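Tevden Manipulation Group
Minutes of the regular meeting, March 5, 2026
Held in the small meeting room and by call

Present: simulation, policy training, real-robot testing, and one guest from the Prendcombe office
Absent with notice: data tools

1. Minutes of the last meeting

Approved with one change. Under item 4 the word "success" was replaced with "grasp success," as the numbers in that item covered the grasp only and left out placement.

2. Kitchen benchmark: results of the first full pass

Simulation reported on the first full pass of the Fimden kitchen tasks. The task set is pick-and-place from the counter to the shelf and from the shelf to the counter, with small food containers as targets. The pass produced 226 episodes that could be scored. Episodes in which the physics went unstable in the opening steps were thrown out before scoring and are kept in a separate folder.

The main finding is that the order of the checkpoints in simulation matches the order on the real arm for counter pickups. It does not match for shelf pickups. On the shelf tasks the newest checkpoint ranks first in simulation and drops below the previous one on hardware.

Real-robot testing confirmed that its side of the comparison used 20 trials per checkpoint on the counter tasks. The shelf tasks were run later, after the wrist was serviced. It was agreed that the two sets should not be pooled until the shelf trials have been repeated with the older checkpoint on the serviced wrist.

Policy training asked if the mismatch could come from lighting. Simulation said lighting was varied in every episode and that the shelf failures did not follow the dim settings. The group accepted this for now. The plots by light level will be added to the shared report.

3. Shelf pickups and object placement

Most of the discussion went to how objects are set on the shelf at the start of an episode. The placement script samples a position along the shelf and a distance from the wall. The distance is measured from the center of the object and takes no account of its width, so a wide bottle can end up too close to the front edge. In simulation it stays up anyway, as the contact shape of the shelf is a little deeper than the visible one.

Policy training said this would make front grasps easier than they should be and could explain part of the shelf result. Real-robot testing agreed but pointed out that narrow jars show the same ranking problem, if weaker.

Agreed: the contact shape of the shelf will be trimmed to match the visible mesh. The script will measure from the object's outline. Old shelf episodes stay in the archive with a tag and will not be quoted in the write-up.

4. Views blocked by the arm

With a single fixed view, the arm often covers the gripper and the target during the last part of the reach. In 9 of the episodes scored as failures, the scorer could not tell from the view alone if the object had been touched. These were settled from the contact log.

There was some disagreement on what to do. One side wanted a second fixed view on the opposite side of the sink. The other side noted that the real setup has no place to mount it without moving the faucet, and that a view with no match on hardware is of little use for policy input. The compromise is to render the second view for scoring only and keep it out of the policy's observations. Rendering time per episode will go up. Simulation will report how much.

The contact log will be treated as the deciding source wherever it disagrees with the human scorer. Scorers should still write down what they thought they saw.

5. Demonstrations for the can task

Policy training wants to know how few demonstrations are enough for a short can standing next to a taller container. The present policy tends to close on the taller one. A run with 20 demonstrations is planned on the can task alone, starting from the shared base checkpoint. If the result is poor, the set will be extended in the same layout before anything else is changed.

Real-robot testing asked that the can be placed on both sides of the taller container, in front and behind. Accepted. The starting pose of the arm stays fixed for this run.

The question of labels on the cans was left open. The guest from Prendcombe said their group had seen policies lean on label color and suggested swapping textures between episodes. Simulation can do this with the current asset set. It will be tried after the first run so that only one thing changes at a time.

6. Taipe arm model

The Taipe joint model was updated in the simulator last month. Joint friction now comes from measurements on the hardware, apart from the last wrist joint, where the old value is still in use. The measured value for that joint was taken before servicing and is considered out of date. Real-robot testing will measure it again.

The visual model of the arm was left as it was. The base still passes through the lower cabinets in some layouts when the base height is sampled at the low end. This has no effect on contact, as collisions between the base and the cabinets are turned off, but the sampling range will be narrowed.

7. Write-up

The plan is a short methods paper on ranking checkpoints in simulation, with the counter tasks as the main result and the shelf tasks as a case where ranking fails. The group prefers to keep the failed case in the main text. The introduction and the task section exist in draft. The results section waits on items 3 and 6.

Submission is aimed at September. No venue was chosen.

8. Actions

Simulation: trim the shelf contact shape, change the placement script, add the scoring view, add the light-level plots.
Real-robot testing: repeat the shelf trials with the older checkpoint, measure the last wrist joint.
Policy training: collect the can demonstrations and run the first training.
Data tools: tag the old shelf episodes in the archive.

9. Other business

The render machine will be down for a disk change next week. Jobs should be stopped by hand the evening before.
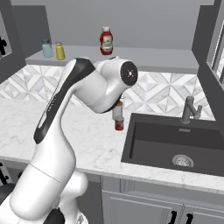
Minutes / Simulation / Kitchen tasks

Fimden kitchen scene, simulated, with the arm over the counter beside the sink. Corrections to these minutes should be sent to the group list before the next meeting.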